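Home | Files | Changelog | Discuss

# oshima-recipe-cards

Hello, and welcome! This is a set of 67 family recipes that my aunt, Chie Oda, kept on index cards, typed up as plain text so the cousins can finally stop mailing photocopies around.

## What's in it

- `cards/` one file per recipe
- `notes/` her margin notes (some are better than the recipes)

Amounts are in cups and spoons, just as she wrote them. Two cards are missing their oven temperatures, and I've left those blank.

## Known gaps

The pickle section stops at seven cards, though I'm sure there were more. 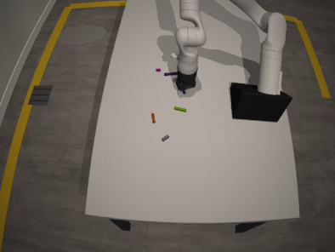
If you have a card I don't, please send it along, stains and all, and I'll type it up the same week.

## Comments

**Minoru Kikuchi:** The plum cake needs more sugar than that!

**Yuzuki Maruyama:** Found another pickle card, sending it tonight.

Contact | © Kanako Kawaguchi | Back to top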